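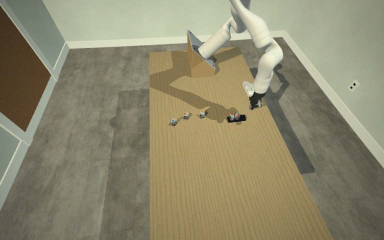 Render: Wai-kit Yu / Putthorpe office

Ticket: Shared folder stops syncing partway through
Product: Ninaden desktop client
Site: Putthorpe
Priority: Normal (was High, lowered by vendor, not by us)
Status: Open

Original report
Large folders copied into the shared drive don't finish uploading. The client shows a green check mark and says "Up to date." Open the same folder from the Haldane office and part of it is missing. No error, no warning, nothing in the notification panel. We only found out when Haldane called to ask where the rest of the May invoices were.

Test 1
Made a folder of 600 small text files and dropped it in. The client reported success within a couple of minutes. Haldane sees 496. Deleted it everywhere, waited for the trash to clear, repeated. 496 again.

Vendor reply, first line
"This is usually caused by an unstable connection. Please restart your router and reinstall the client."

Our notes
Restarted the router. Reinstalled the client. Same result, same number. I have trouble believing in a bad connection that drops out at the same file every time, and I said so. Also attached a ping log that ran all through lunch with no lost packets. No comment on the log so far.

Test 2
Vendor asked whether the file names had unusual characters. They didn't, but we renamed them all to plain letters and digits and ran it again. 496. Next they suggested the path was too long. Moved the folder to the top level of the drive, one word, no spaces. 496.

Test 3
Tried a folder of 1,000 files to see if the cutoff was a proportion or a fixed limit. Haldane got 496. So it looks fixed, at least on this machine. A folder with 400-odd files goes through whole, for what that's worth.

Vendor reply, second line
"There is no file limit on your plan. Our team suspects antivirus interference."

Our notes
Turned off the antivirus for the length of one test, with the machine doing nothing else. No change. Turned it back on. Please don't ask us to leave it off overnight, which was the next suggestion, and which we're not doing.

Test 4
Wai-kit Yu ran the 1,000-file folder from a laptop that had never had the client on it, using a new user account. It stopped in the same place. That should rule out anything left over from the old install. Uploading the same folder through the web page works and all of it arrives. To me this points at the desktop client. The vendor has not agreed.

Vendor reply, second line
"We have released an update that improves sync reliability. Please confirm that your issue is resolved."

Our notes
It isn't confirmed, so please leave the ticket open. The release notes don't mention folder size or missing files. They mention "general improvements," and that covers anything. Installed it anyway at 4:10 p.m. and ran a fresh folder of 700 files.

Result: Haldane sees all 700. Deleted it and ran it again. This time Haldane sees 496.

One good run out of two doesn't count as a fix. It may mean the problem now comes and goes, and I liked it better when it was predictable.

Workaround for now
- Upload anything large through the web page.
- Or zip the folder first and unzip it at the other end.
- Don't trust the green check mark. Open the folder from a second machine before deleting your local copy.

Waiting on vendor
1. What changed in the update, in words.
2. Whether the client sends files in batches, and how large a batch is.
3. Whether any other customer has reported this. We were told no on the phone, but the person who said it also told us Sirkton had never opened a ticket, and Sirkton forwarded me theirs the same afternoon. It was closed as "connection issue."

Client logs from both runs of the 700-file test are attached. The second log ends with "queue empty" while the remaining files are still listed as pending a few lines up. Could someone please read that part before replying.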